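I gave up my smartphone in May, and I blame the night bus to Clendemness. It's 457 miles, and I spent every one of them scrolling - never once looked out the window!
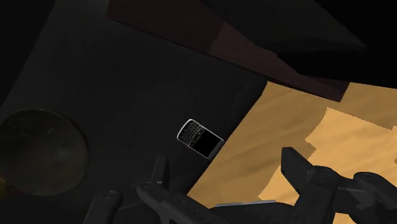 ## Buttons again

So now I type on real keys (oh, the clicking!). My first text took me 5 minutes and had 2 words in it. My thumbs ached all the way through dinner in Barroso. 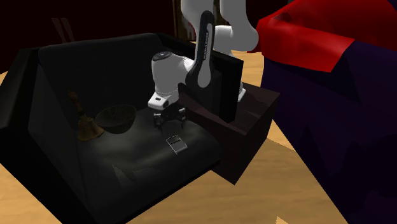

By the second week I was reading again, 30 pages a night, and I'd learned the bus times to Larnus by heart. I still miss the maps, though.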